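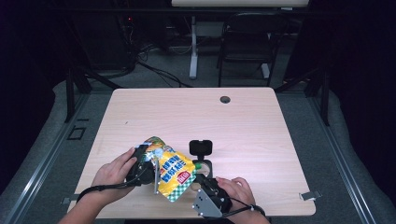
Why is there so much air in a bag of chips?

The gas inside a chip bag is there to protect the chips. It acts like a pillow so they don't get crushed, and it helps them stay crisp until someone opens the bag. Most of the time it isn't plain air. It is a gas called nitrogen.

Nitrogen is all around you. Most of the air you breathe is nitrogen, and most of the rest is oxygen. You can't see, smell or taste either one. Oxygen keeps you alive, but it is bad for chips.

What oxygen does to a chip

Chips are cooked in oil, and some of that oil stays in the chip. When oil sits next to oxygen for a long time, the two slowly react. The oil changes, and it starts to smell like old crayons or wet cardboard. The word for this is rancid. A rancid chip probably won't hurt you if you eat one, but you won't want a second one.

Nitrogen hardly reacts with oil at all. If you push the oxygen out of the bag and put nitrogen in, the oil stays fresh much longer.

Why chips go soft

Going soft is a different problem from going rancid. It is caused by water.

A raw potato is mostly water. When a thin slice goes into hot oil, the water boils and escapes as steam. That is what makes all the bubbles. By the time the bubbles slow down, the slice is almost dry, and it has become stiff and full of tiny holes. When you bite it, it snaps.

A dry chip will take water back if it can. There is always a little water floating in the air, even indoors. It is called water vapor. If you leave a bag open on a damp day, the chips soak up the vapor and bend before they break. The same thing happens to crackers and cereal. Cookies can go either way: crisp ones get soft, and soft ones dry out and get hard.

What the bag is made of

A paper bag would be no good for keeping chips crisp. Water vapor goes through paper easily, and so does oxygen. Oil soaks into it too, and leaves see-through spots.

Most chip bags are made of thin layers of plastic stuck together. One layer holds the printing. Another layer can be melted to close the top and bottom. Many bags also have a very thin coating of aluminum, and that is the shiny silver part you see on the inside. The metal coating is much thinner than kitchen foil. It blocks light, oxygen and water vapor. Light matters because it makes oil go rancid faster.
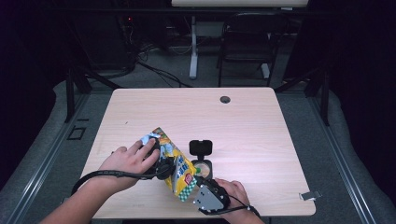 The layers have to be strong as well as thin. A bag gets squeezed, dropped, stacked and carried many times on its way to a store, and one tiny hole is enough to let the nitrogen out and the damp in.

How a bag gets filled

Picture a snack factory in a town called Ivevdale. The plastic film arrives on a big roll, already printed. A machine pulls the flat film down around a metal tube, so that the film becomes a tube too, and seals it up the back with heat. If you turn over a chip bag at home, you can often find this long seam.

Next, hot bars squeeze across the film to make the bottom of the bag. A scale above the machine weighs out a portion of chips and drops them down the tube. Nitrogen blows in at the same time and pushes the ordinary air out. Then the bars squeeze again. They close the top of this bag and make the bottom of the next one, and a blade cuts between the two.

A fast machine can fill up to 50 bags in a minute at our Ivevdale factory. The chips are measured by weight because they come in so many shapes. A bag of big curly chips can look fuller than a bag of small flat ones that weighs exactly the same. Chips also settle. They slide closer together while the bag is traveling, so the space at the top gets bigger even though nothing has been taken out.

Why bags puff up on mountains

Now suppose a truck takes those bags from Ivevdale, down by the sea, up to the mountain town of Sorbridge. When the driver opens the back, the bags are tight and round.

Air has weight, and it presses on everything. Near the sea there is a lot of air above you, so it presses hard. High on a mountain there is less air above you, so it presses less. The gas sealed inside the bag is still pushing outward, and the air outside isn't pushing back as much as before. The bag swells. When the truck drives back down, the bags go back to their old shape. You may have noticed the same thing with a snack bag on an airplane.

Try it yourself

You need two chips from the same bag, a small plate, and a jar with a tight lid.

Put one chip in the jar and close it. Put the other on the plate and leave it in the kitchen, away from pets. The next day, break each chip in half close to your ear. Listen for the snap. Then leave the other halves for another day and try again.

If your home is very dry, the chip on the plate may still be crisp. You can try again in a damper place, such as a bathroom after somebody has taken a shower. Don't eat the chips from the bathroom.

What happens to the empty bag

A chip bag is hard to recycle because the layers are stuck so firmly together. Recycling machines work best with one material at a time, and thin film can get wrapped around their moving parts. In most places the empty bag goes in the trash. Some stores have a special bin for snack bags, so it is worth asking a grown-up to check what happens where you live.

Words to know

Nitrogen: a gas that makes up most of the air.
Oxygen: a gas in the air that people and animals need to breathe.
Rancid: what oil or fat is when it has gone bad.
Water vapor: water in the form of a gas.
Seal: a place where something has been closed so that nothing can get in or out.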